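How to descale a kettle, a shower head and a tap when you live in a hard water area

Moved to Menham in March and within weeks the kettle looked like the inside of a cave. If you've come from a soft water place (I grew up in Harndale, never saw limescale in my life) it's a shock. So this is what I do now. Not fancy. Quick read, quick jobs, mostly waiting.

What you need

White vinegar, the cheap clear stuff, or citric acid powder. Not malt vinegar, it works but the kitchen stinks of chips for a day.
A sandwich bag and an elastic band or two.
An old toothbrush.
A cocktail stick or a pin.
Rubber gloves if you've got cuts on your hands. Trust me on that one.

One warning before anything. Never mix vinegar or citric acid with bleach, or with any cleaner that has bleach in it. Gives off a gas that will hurt you. If you've just bleached the sink, rinse it properly, open a window and do this another day.

The kettle

Unplug it. Take it off its base. Empty it.

Citric acid is my favourite for this, no smell. Fill the kettle halfway, boil, switch off, unplug again. Then add 2 tablespoons of powder, slowly, a bit at a time as it fizzes up. Do it over the sink if you're clumsy.

Leave it. 28 minutes is what my oven timer happened to be set to the first time and I've stuck with it, but anything near half an hour is fine. Go and do something else.

Pour away, rinse, look inside. Still crusty round the bottom? Do it again. A badly furred kettle can take a few goes and there's no point scrubbing at it, you'll only scratch it.

Then boil a full kettle of plain water and chuck it. Then once more. Tell the rest of the house what you're up to, or put a note on the kettle. A cup of tea made with citric acid is not something you forget.

With vinegar: equal parts vinegar and water, cold, leave it an hour, rinse well. Don't boil the vinegar, the steam gets in your eyes. Some makers say no vinegar in their kettles at all so have a look at the booklet if you still have it.

Got a little mesh filter in the spout? Most pull straight out. Drop it in a mug with some of the same mix and give it a go with the toothbrush after. If you've been getting white flakes in your tea it's probaly this.

The shower head

If it unscrews, unscrew it. Hand tight usually. If it won't budge wrap a cloth round before you go anywhere near it with pliers, or the chrome will mark. Mind the rubber washer, it falls out and rolls under the bath.

Sit the head face down in a bowl of vinegar and warm water, half and half. An hour. Rub over the nozzles with your thumb, the rubbery kind just need a rub and the bits pop out. Hard plastic ones, use the cocktail stick.

Doesn't unscrew? Bag method. Pour the vinegar mix into the sandwich bag, hold it up so the face of the shower head is under, elastic band round the neck. Double up the band, it's heavier than you think. Mine dropped off at 5 in the morning and I thought we'd been burgled.

Run the shower hot for a couple of minutes after. Window open.

Electric shower: switch it off at the pull cord first, and only do the head. Don't start opening the box on the wall.

Taps

White ring round the base, crust on the end where the water comes out.

For the base, soak some kitchen roll in vinegar, wrap it round, leave it. Check after ten minutes, then every ten or so. Chrome is fairly tough but if the plating is worn or it's a gold or brass coloured finish, don't use vinegar at all. Washing up liquid, warm water, a soft cloth, patience. I learnt this on a Zupan mixer tap that used to be a nice colour.

For the spout there's normally a little round insert with a mesh in it (called an aerator). Twist it off, put the plug in first so you don't lose it down the hole. Soak it with the kettle filter, same mug, saves washing up. Rinse from the back so the grit comes out the way it went in. Screw it back on, not too tight.

Water coming out sideways before? Should be straight now.

Worktops and stone

Careful. Vinegar and citric acid both eat into marble, limestone, travertine, that sort of thing. You get a dull patch and it doesn't wipe off. Put a tray or an old towel down before you start dripping about. Granite is more forgiving but I still wouldn't leave a puddle on it. Same goes for enamel baths, unless you know for certain yours is acid resistant.

Grout doesn't love it either. Rinse down afterwards.

Keeping it away

Empty the kettle at night. Don't leave water sitting in it. Biggest difference of anything on this page and costs nothing.
Dry round the taps with a tea towel when you're done at the sink.
Wipe the shower screen, squeegee or whatever.
Do the kettle once a month. Thursday is bin night here so I do it the first bin night of the month or I'd never remeber.

Softeners: the people over in Parcombe swear by them. Never had one, can't help you. You can get a jug filter, which slows it down in the kettle but obviously does nothing for the shower.

Washing machines and dishwashers are a seperate thing, follow the booklet, will try and do a page on those when I get a minute.

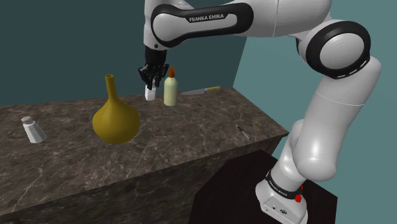
Can I use lemon juice instead of vinegar?
Fresh or bottled lemon juice works on light scale, like a thin ring round a tap. It's weaker and dearer for a whole kettle, so use citric acid for that. Keep it off marble and limestone, same as the vinegar, and rinse well after.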